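An afternoon at the Brater lab with Hanna Onyshchenko

I got to Plustthorpe just after 2, having driven straight past the turn for the Brater building (the sign is tiny!) and gone all the way to the gas station and back.

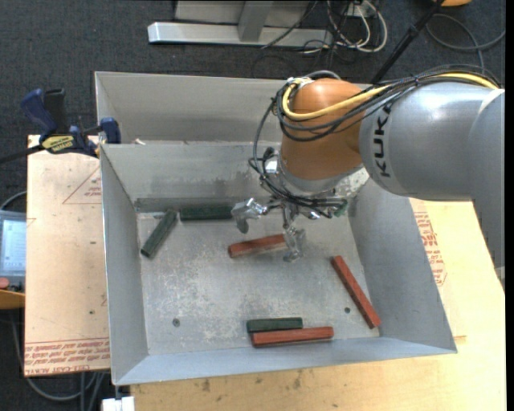

So I was flustered, and I'd skipped lunch, and Hanna Onyshchenko very kindly handed me a granola bar before she handed me the safety glasses. She runs the bin picking demonstrations here, and January is when the lab opens up to anybody who wants to come and look. I'd signed up thinking I'd be in a big crowd. My group was six people, and two of those were somebody's kids.

"Small groups are better," she told me. "With a big group everyone stands at the back and nods. With six, people start bugging me with questions, and then I have a good time."

The job she was showing us sounds like nothing at all. There's a metal bin, there are blocks lying in it any which way, and a KUKA arm has to reach in with its gripper and take hold of one. I said something like, isn't that the thing robots have been doing in car plants forever? She laughed, and I got the feeling she hears this one a lot.

"In a plant the part usually shows up in the same place every time," she said. "Put it down crooked, up against a wall, next to another part, and now you have a much harder day. The middle of the floor is easy. I don't lose sleep over the middle of the floor."

What she does lose sleep over is the walls. A block lying right along the side gives a finger hardly any room to get in behind it, and if the arm comes down at a bad angle it can meet the metal before it ever meets the block. I asked if that happens much. "Look at the bin," she said, and she had a point - the thing is scuffed all over. She told me the project (they call it Unum, and no, she didn't pick the name) has been through 115 sessions with it so far, and she's fond of every scratch.

I loved how slow it was, which I hadn't expected to say. I'd pictured something whipping back and forth. Hanna keeps the speed way down when there are visitors, partly so we can follow along and partly, she admitted, for her own nerves. She spent roughly 30 minutes with us at the table and I don't think I looked at my phone once.

One of the kids wanted to know whether the robot could tell the red ones from the green ones. Hanna got down to his level to answer. "It can, if I ask it to," she said. "But the fingers don't care about color. They care about which way the block is pointing." He thought this over and then asked whether it could pick up a hamster. (She said she would prefer not to try.)

Afterward we talked by the coffee machine, and I asked how she ended up in this line of work. She started out in a packing warehouse in Haverford, on the night shift, putting things in boxes by hand. "I was good at it, too! You get so you don't look. Your hand goes in and it just knows. Then I came here and had to explain to a machine what my hand was doing, and I had no idea. I spent my first month reaching into a tub of blocks with my eyes closed and taking notes."

I wanted to know what she'd still like to fix, and she answered before I'd finished asking. Cables. "Everybody wants to talk about the software. I want to talk about cables. They hang, they loop, they get in the way when the wrist turns. Please write that down."

I've written it down. Then her next group came in stamping snow off their boots, and she went to find them all safety glasses.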